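3.2 Household survey and bedding inventory

The second part of the study concerned how families in the Masmont district keep warm at night during the heating season. We visited 33 households, of which 14 heat the bedroom only in the evening and 2 do not heat it at all. In each home we asked the same adult to tell us which covers are used in which month, where they are stored in summer, and how often they are washed. The questions were taken from the earlier Vrabec survey, with small changes in wording so that they could be understood by older respondents.

A difficulty appeared already in the first visits. The word "blanket" was used by our respondents for almost every cover, whether woven, knitted or quilted. We therefore decided to record the construction of the item and to keep the local name in a separate column. Quilted items were divided according to the filling, when the label was still readable or the owner could tell us. When neither was possible, the filling was entered as unknown and the item was left out of the calculation of thermal resistance.

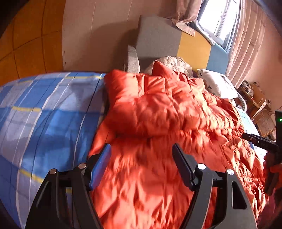

Most respondents sleep under two layers from the end of autumn. The lower layer is usually chosen for its feeling on the skin, and the upper one for its weight. Several people told us that a heavy cover helps them to fall asleep, even if they wake up later because they are too hot. This agrees with our temperature records, in which the warmest hour under the covers came well before the morning. The highest value in the series was 32 degrees, measured between the lower layer and the sheet in a bedroom facing south.

We also asked about clothing which is used as additional bedding. In the pilot phase, carried out in the village of Pritonus, this question was missing, and we now consider this a weakness of the pilot. Outdoor jackets are put over the feet on cold nights in more homes than we had expected, mainly by respondents who live alone. Such garments cover only a part of the body, so their effect can not simply be added to that of the other layers. In the Sketeo model they were treated as a local layer, with the covered area estimated from the size of the garment.

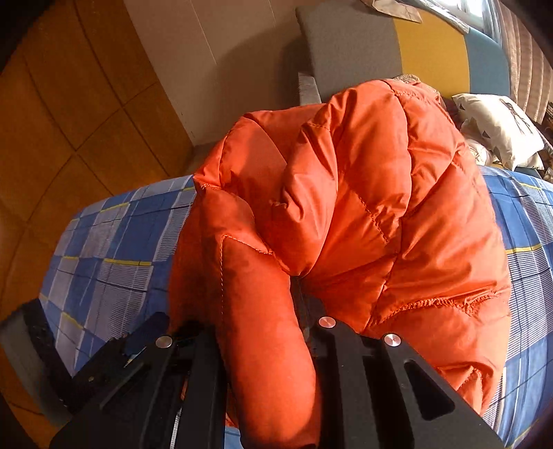

Figure 4. Orange quilted jacket on a bed. The rows of stitching divide the garment into puffy sections.

The stitching lines need a short remark. Along a seam the two fabrics are pressed together and little filling remains between them, so more heat is lost there than in the middle of a section. For covers with widely spaced seams we neglected this loss. For jackets the seams are closer, and a correction was applied as described in Section 3.4.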